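Zoltodel Computer Assembly Station
Equipment for student robotics teams and technical classes

The Zoltodel station gives student teams a complete task for one robot arm: placing and removing parts in a full-size desktop computer. It is the standard equipment for the assembly event of the Skiverura student competition and may also be ordered for classroom use. 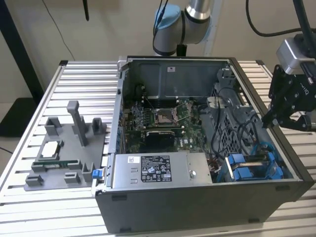
Osaze Ugwu
Equipment Coordinator, Skiverura Student Program

Each station includes a slotted aluminum worktable, an open desktop tower and a gray 3D-printed fixture plate with a pocket for the processor. Parts are staged on the plate at the start of a run. Teams supply their own control software and may print replacement plates from the files provided with the order.

Students are advised to begin with the processor and proceed to cable work only after an instructor has approved the first exercise. The tower must remain disconnected from power at all times.
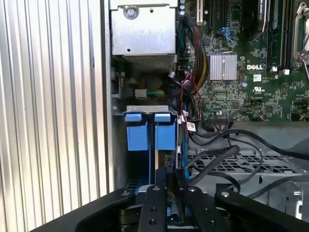 Drive removal is offered as a separate exercise for advanced teams. It calls for careful finger placement in a narrow space, and the entry rules allow two attempts per team. Scoring sheets and the instructor guide, prepared by Hadiza Fashola, are included.

Item number: 2066
Recommended team size: up to 5 students
Availability: schools and registered clubs; orders ship beginning in April
Inquiries: Asabe Ojo, School Orders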